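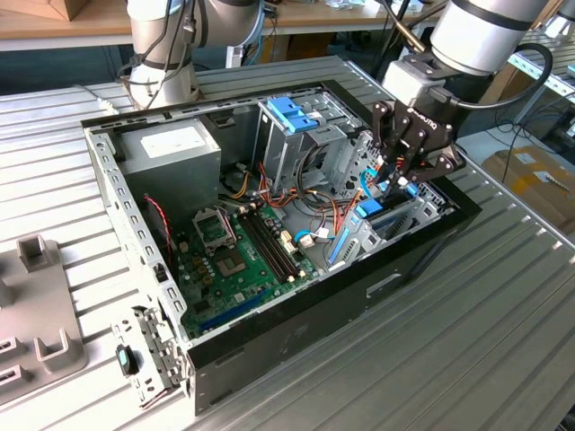

How long should you keep an old desktop computer?
As long as it still does what you ask of it, and with a few cheap fixes that can be a lot longer than the store would like you to think.

I'm writing this on a machine I bought used from a little shop called Cutby, back when I lived in Welesberg and had more time than money. It hums. It has a sticker on the front I can't peel off. My whole family has opinions about it, and I love it anyway (mostly because I paid for it once and have never had to think about a monthly plan).

I didn't set out to be the person who fixes things. I grew up in a house where a broken toaster went straight to the curb, and I carried that habit into my thirties. Then one October my computer got so slow that I could start it up, make coffee, drink the coffee, and come back to a spinning circle. I went shopping. The one I liked was $349, and that was before the tax, and I stood in the aisle doing the math on what else I could do with $349. New tires, for one thing. I went home and started reading forums instead.

What I learned that night is that most slow computers are slow for dull reasons. The drive is old and nearly full. There's dust packed into the fan. Fifteen programs open themselves at startup, and you only remember installing a couple of them. I cleared out the startup list first, and that alone was so much better I nearly quit there!

But I'd gotten curious, so I opened the case. I was scared to death of it. I'd put it off for years thinking I'd touch the wrong thing and ruin it all, and then it was mostly screws and dust bunnies. I unplugged it, waited a bit, touched the metal like the forums said, and vacuumed the vents on the outside. For the inside I used a can of air, and I did it on the porch. Do it on the porch. My neighbor still brings up the cloud.

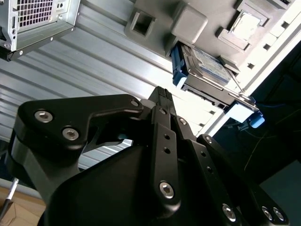

Is it worth replacing the hard drive in an old computer?
Usually it's the upgrade you'll notice most, especially if you go from an old spinning drive to a solid-state one.

Mine took me two evenings. The first was all copying, which is boring and slow and the part you must not skip. Family photos, tax stuff, the recipe folder, my half-written novel (don't ask). I put everything on an outside drive and then opened a few files to make sure they'd really come across. The second evening was the swap itself, and putting the system back on, and a lot of waiting. From cold to ready it now takes about 15 seconds.

There's a repair night in Alness, where I live now, in the back of a bakery called Piątek. People bring lamps and radios and the odd laptop, and the rye bread is half price after seven. I go even when nothing of mine is broken. I've watched a blender come back to life there, and I've watched a printer get a very solemn goodbye. Some things are past saving, and it's good to hear that from someone who isn't selling you the next one.

If you do give up on a computer, take the drive out before it leaves the house, or wipe it properly. Dragging files to the trash won't do it. Then look up where your town takes electronics, and call first, as ours changed its hours twice last year and I drove over with a trunk full of dead monitors for nothing.

My own machine is due for more memory next. I've got the part sitting in a kitchen drawer with the birthday candles, and I'll get to it when the weather turns.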